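Farkside Furnished Rentals
Home > Tenants > Frequently Asked Questions

Moving in, living in and moving out of a furnished apartment

Before you sign

What does "furnished" include?
Each apartment comes with a bed in every bedroom, a sofa, a dining table with chairs, window coverings, and basic kitchen equipment. Sheets and towels are not included. The exact contents of your unit are listed on the inventory attached to your lease. If something was shown during your viewing but isn't on the inventory, ask before you sign. We can't add items later on the basis of what was there at the viewing.

How long is the lease?
The standard lease is 8 months. At the end of it you can renew for the same term or go month to month. Month-to-month rent is higher. The current rate is in the leasing packet.

Can I see the apartment in person?
Yes, by appointment. We also do viewings by video call. Video viewings are done live and you can ask the agent to open closets, run the taps or look under the sink.

Is there an application fee?
Yes. It is $85 per adult applicant and covers the credit and background checks. It is not refunded if you withdraw after the checks have been run.

Do I need renter's insurance?
Yes. Our building policy covers the structure and the furniture that belongs to us. It does not cover your clothes, computer, bicycle or anything else you bring with you. Send us proof of coverage before you pick up your keys.

Can I have a pet?
Cats and small dogs are allowed in the Srour Street and Levum Court buildings. No pets at Miltico House, including visiting pets. Service and assistance animals are not pets and are handled separately. Contact the office.

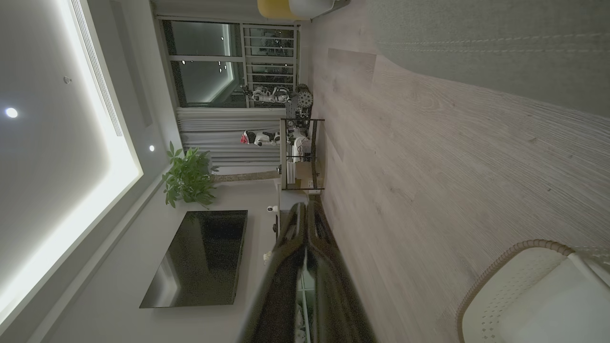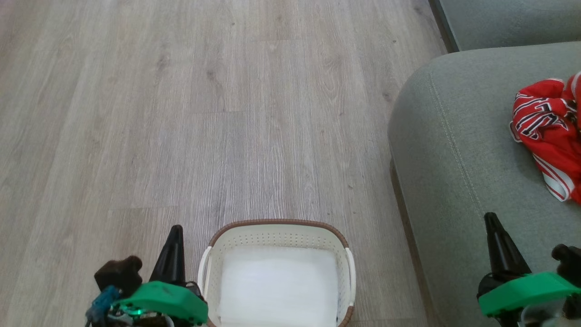
By Sawsan Karam, Tenant Services
Updated Tuesday, May 19, 2020

Moving in

When do I get my keys?
After noon on the first day of your lease, once the deposit, first month's rent and proof of insurance are in. You can collect them at the office or have them left in the lockbox. The lockbox code goes to the email address on the lease and works for one day only.

How many sets of keys do I get?
One set per adult on the lease. Replacement keys are made by the office. Please don't have them copied yourself; the front door keys at Levum Court are restricted and a hardware store copy can jam the lock.

What should I do with the inventory?
Go through it room by room and note anything missing, stained, scratched or broken. Return it within 4 days of moving in. If we don't get it back, we assume everything was present and in good condition. Take your own photos as well and keep them until your deposit has been returned.

Can I send furniture back if I don't want it?
Sometimes. Beds and sofas can be removed before move-in if you tell us when you sign, and there is a hauling charge. We can't remove single items partway through a lease because we don't have storage on site. Don't put our furniture in the basement or hallway.

How do I set up electricity and internet?
Electricity has to be in your name from the first day of the lease. Water and trash are included in the rent. Internet is included at Miltico House. In the other two buildings you choose your own provider, and the technician will need you to be home.

Living in the apartment

Can I hang pictures or shelves?
Small nails are fine for pictures. Shelves, wall-mounted televisions and anything that needs a drill need written permission. Adhesive strips often pull the paint off when they are removed, and that counts as damage.

Can I paint?
No.

Who washes the curtains?
You do, if they need it during your stay. Check the label before you start. Most of ours can go in a cold, gentle cycle, and should be hung back up damp so they dry straight. Don't use the dryer. If there is no label, call the office and we will look up what they are.

How should I clean the floors?
Sweep or vacuum, then use a damp mop that has been wrung out well. Wipe up spills quickly. Steam mops are not allowed in any of our units; they lift the edges of the boards. Put felt pads under anything heavy that you bring in.

Where do I do laundry?
Levum Court has washers and dryers in the units. Srour Street and Miltico House have a shared laundry room on the ground floor, open from 8 a.m. Take your things out when the cycle ends. Clothes left overnight are moved to the table by the door, and we are not responsible for them.

Who changes light bulbs?
Tenants change bulbs in lamps and in fixtures that can be reached from a step stool. For anything built into the ceiling, put in a maintenance request.

The smoke alarm is chirping. What do I do?
A single chirp every so often usually means a low battery. Call maintenance and we will replace it. Don't take the alarm down or cover it. If the alarm sounds continuously, leave the building and call 911.

How do I request a repair?
Use the form on the tenant page or call the office. Non-urgent repairs are normally done within 3 business days. Tell us in the form whether we may enter while you are out. For leaks, loss of heat or a door that won't lock, call the after-hours number on your key tag. Stavros Tomić runs the maintenance desk and can tell you where your request stands.

Will you come in without telling me?
Only in an emergency, such as a leak into the unit below. Otherwise you will get written notice first. Heating systems are inspected every August, and a notice goes on your door beforehand.

Moving out

How clean does it have to be?
As clean as it was when you got it. The places most often missed are the oven, the refrigerator seals, the window tracks and the bathroom fan cover. You can book our cleaning crew instead, at the rate posted in the office.

When do I get my deposit back?
After the final inspection, by check, mailed to the forwarding address you gave us. Any deductions come with a written list. If you disagree with one, reply in writing and include your move-in photos.

I left something behind. Can I get it back?
Call as soon as you notice. The unit may be turned over to a new tenant within days.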